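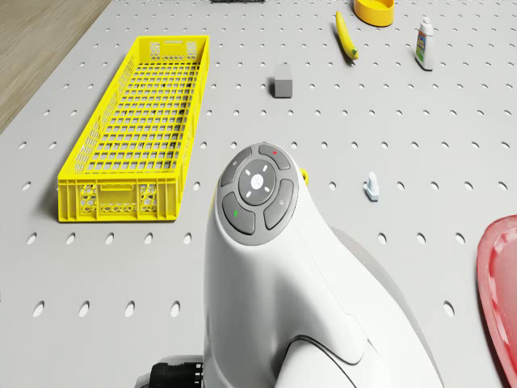
January 13, 2023
Brurnaven, tape room. Entry by Britta Baumgart.

Started on the second batch of the Pitotley recordings today, which I had been putting off until the oven was free, and I'm glad I waited. These are the ones Jolien has been calling the kitchen tapes. You can hear a kettle and a screen door on nearly all of them, and on one there is a very young child who keeps asking for bread while her grandmother is trying to get through a story. I would not take that child out for anything, and I've written "leave as is" on the sheet in large letters so that whoever does the listening copies doesn't get ideas.

There are 109 reels in the whole collection. This batch is mostly 5-inch reels on acetate, with a few polyester ones mixed in where somebody must have run out and bought whatever the store had. The acetate is in better shape than I feared. A little vinegar smell when the boxes were opened, some curl at the edges, a couple of old splices that had let go. I did the splices first thing, while my hands were steady and before the coffee.

Reel 31 gave me trouble. It had been wound very unevenly, with strands standing up proud of the rest, and I didn't want to put it straight on the machine. I wound it through slowly at library speed, stopped twice to ease it flat, and let it sit over lunch. It played fine after that. Side one is a man talking about the fishing camps and who had which place along the river. Side two is the same man but, I think, recorded years later - his voice is a good deal lower and he coughs. The box says only "camps, cont." I've put my guess in pencil in the notes column and marked it as a guess. Please don't let it get copied into the catalog as if it were known.

Speed: reel 34 is labeled 3 3/4 but it's plainly not that all the way through. It starts right, and then the voices climb, bit by bit, until by the end everyone is in a terrible hurry. Weak batteries in the portable, I'd say, so that the tape was running slow when it was made and plays back fast now. I transferred it flat, with no correction, and Jarosław can make a corrected copy from the file. Jarosław, there's a hum under the talking for the first few minutes that might help you as a reference, though it wanders a bit. Look at it before you trust it.

Long phone call with Gudrun in the middle of the afternoon. She has just come back from Pitotley and had a lot to tell, so these are her points as well as I could get them down.

The language teachers would like the kitchen tapes before anything else, ahead of the formal interviews. The formal ones are very good, she says, but they're full of people being careful for the microphone. What the teachers want is the way people talked when they were passing plates, the teasing and the short answers, the little words that never make it into a word list. So I'm moving the interview reels to the back of the line and will carry on as we are.

Second, there are four reels with songs on them that belong to particular families. Those families have asked to hear them first, before a copy goes to the school or anywhere else. I've taken the four out of the run and put them on the top shelf of the cool cabinet with a note. Nobody is to listen past the opening seconds needed to set levels. Ottmar has locked the folder in Manalo so that the files don't show up in a search, and he checked it from his own login and from mine.

Third, spelling. Our sheets still use the spellings from the boxes, and those were written by a visiting collector who heard things his own way. The teachers have their own spelling now and have had it for quite a while. Gudrun is sending the list. We keep the box spelling in its own field as a record of what is written on the box, and the title is to be in the proper spelling from here on. I ought to have asked about this back in June, when we did the first batch. Those titles need redoing, and I'll do them myself.

Machine notes. Cleaned heads and guides after every acetate reel. Pinch roller on the left deck is getting shiny and I don't like the look of it, so I've been favoring the right. The Tovo converter dropped out once, on reel 33, a tiny click near the end of side one, and I ran the whole side again. Second pass clean. Deleted the first one so there's no confusion. If it does it again, try the other cable before blaming the box.

Disk space: some 400 gigabytes left on the working drive. Plenty for this batch, tight for the next. Ottmar knows.

Left over for the next session:
Reel 36, needs new leader both ends.
Reel 37, box is there but the reel inside is numbered 73. Look in box 73 before doing anything clever.
Jolien to listen to side two of 31 and say whether it's one man or two.
Ask Gudrun about the name of the little girl who wants bread. She may well still be living there, and the family might like a copy of that one on its own.
More blotter, more leader tape, and pencils.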